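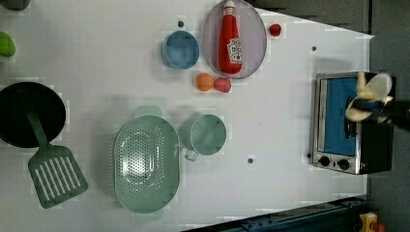
Toy kitchen pieces on a white tabletop, including a lavender plate and a mint-green colander.

Wiver adds tracked referrals to its subscription box platform

SKEMBRIDGE, November – Wiver, which supplies billing and order software to subscription box retailers, has released a referral module for all merchants on its standard plan. The module replaces the shared coupon codes used in earlier versions.

Each subscriber is issued a unique link, which is inserted into the email, text message or social post at the time of sending. Credit is applied to the referrer's account once the new customer's first box has been paid for. Cancelled orders are reversed overnight.

The release follows a pilot with 333 subscribers of Räsänen, a coffee and pantry retailer. The pilot recorded 1940 link visits and 582 completed sign-ups.

"Under the old codes we could not tell which customer had sent whom," said Denise Dunmore, operations manager at Räsänen. "Credits were matched by hand at the end of the month."

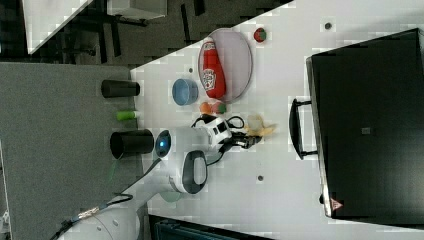 Merchants set the value of the reward, the expiry period and the maximum number of credits per household. The message preview shows the link exactly as the recipient will receive it. Product photos can be added to the message in landscape or portrait format, and a picture with a plain background, such as the white tabletop here, leaves the link button easy to read when placed over it. Files are resized on upload.

"A referral email without a working link is a support ticket," said Gemma Ashworth, product lead at Wiver. "The system now blocks the send if the link field is empty."

The module covers up to 1000 active referrers per store. Higher limits are available on request from Wiver's Willetwood office.

Media contact: Wiver Communications, Skembridge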